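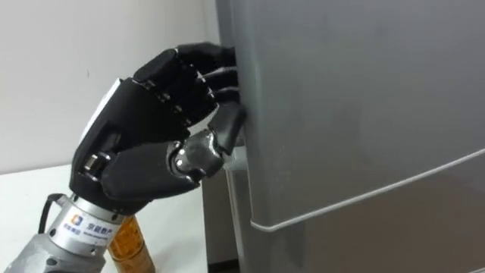 Tarcísio Macedo keeps a logbook for the humanoid at Trokik, and most of it is about fingers. "People ask me about the legs," he says. "The legs are fine. The legs have never cost me a lunch."

The hands are another matter. He starts at 8 with the power off, bends each finger by hand and feels for grit at the pins. Then he checks the screws on the thumb, which carries more of the load than anyone gave it credit for. "A refrigerator door seal is a rude thing. You pull, it holds, and then it lets go all at once. Guess where that goes."

It goes into the thumb. The October entry reads, in full, "Thumb again."

His rule is to open the door 193 times after any repair before he signs for it. Why 193? "That's where the last one quit. I wanted to know it could get past that." The current hand stands at 1,956 and he would prefer I hadn't asked.

Cables get the same suspicion. He leaves a generous loop at every joint, having once tied one down neatly and watched the elbow disagree. "It looked beautiful," he says. "For one afternoon."

Bottles come after doors. He sets the grip low, well under the cap, and starts with the closing force turned down. "Too soft and you mop. Too hard and you also mop." 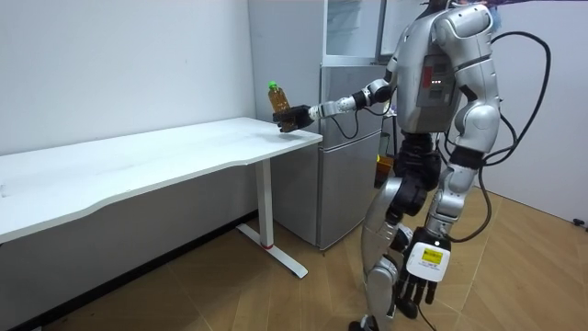

Spare parts and other fiction

Macedo orders joint pins from Jetdale, minimum quantity 1,000. He needed six. The rest live in a coffee can, and he offers me some on the way out.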